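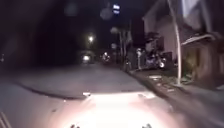
Namura Eclipse Viewing Kit

Made for families, classrooms and anyone who has waited years to see the moon slide across the sun

If you have ever stood in a parking lot with a cereal box on your head, trying to catch a tiny crescent of sunlight on a scrap of paper, you already know why we wanted to put this kit together. Watching an eclipse is one of the loveliest things a person can do on an ordinary afternoon, and it takes very little equipment to do it well. What it does take is the right equipment, laid out ahead of time, so that you are looking up at the right moment and not digging through a tote bag for the one pair of viewers that your nephew sat on.

The Namura kit grew out of the box that Els Boersma used to carry to school visits. She taught earth science for many years before she came to us, and her box had everything in it – viewers, a projection card, a little folding screen, tape, string, a fat pencil, and a stack of drawing sheets that had been photocopied so often the circles had gone egg-shaped. We have tidied it up a good deal (the circles are round again) but it is still very much her box.

What comes in the kit

10 solar viewers with card frames, sized for adults and older children
1 Ralach pinhole projector, folding, with three pinhole plates
1 white projection screen with a fold-out stand
32 drawing sheets with a printed solar disk, for sketching the stages
1 cardboard filter holder for small telescopes and binoculars (filter film sold separately)
1 observer's booklet, stapled, with space for notes
1 cotton drawstring bag

The viewers

The viewers are for looking straight at the sun during the partial stages, and for an annular eclipse you will need them the whole way through, ring and all. Hold them up to the light before each use. If the film is scratched, creased, punctured or coming away from the card, throw that pair out and use another. Please keep small children beside you while they are looking, and show them how to put the viewers on first and look up second, then look down first and take them off second. It becomes a habit after two or three tries.

Do not use the viewers with a telescope, binoculars or a camera. A lens gathers sunlight and will burn right through the film, and the eye behind it too. Anything with a lens needs its own filter, fixed over the front end.

The Ralach pinhole projector

We will admit to being a little in love with this one. The projector arrives flat and pops up into a long box with a slot at one end for the pinhole plates. Stand with your back to the sun, let the light come in over your shoulder, and a small image of the sun lands on the white panel inside. The smallest hole gives the sharpest picture and the largest gives the brightest, so try all three and see which you like. Mi-kyung Jin, who drew the booklet for us, prefers the middle plate and will tell you so at some length.

It works nicely on any sunny day, by the way. You won't see a bite out of the sun, of course, but it is a good way to practice, and children who have had a turn in March are quite the experts by the time a real eclipse comes along.

The observer's booklet

The booklet runs through the kinds of eclipse (partial, annular, total and lunar) in plain words, with Mi-kyung's ink diagrams of how the sun, moon and earth line up for each. There is a section on first contact, maximum and last contact, and a page for writing down your own times. There is also a chapter we are rather proud of on how people in earlier centuries kept track of eclipses – the clay tablets of Babylon, the monks who noted them in the margins of their chronicles, and the long, patient business of working out when the next one was due. Teachers tell us that chapter gets read aloud more than any other.

Which kit should I order?

The standard kit suits a household or a small club. For a full class we make the Berrada pack, which has the same projector and screen but 32 viewers and a thicker stack of sheets. If you already have a projector, refill viewers and drawing sheets can be ordered separately under Spares.

Specifications

Item number: 451
Folded size of projector: 17 inches long
Bag: natural cotton, washable
Age: 8 and up, with an adult present

Storing your kit

Keep the viewers flat, dry and away from keys. The booklet makes a good stiffener, so we slip ours inside the back cover. Don't wash the viewers or wipe them with anything damp. The projector can be folded and unfolded many times if you follow the scored lines, and a bit of tape on the corners does no harm when it starts to get tired.

Shipping and returns

Kits are packed by hand at our Celtham workshop and leave within three working days. In the weeks before a big eclipse things get busy and it may take up to 10, so please order early if you can. Unopened kits may be sent back for a refund, and if anything is bent or missing when it reaches you, write to us with your order number and we will put a replacement in the mail.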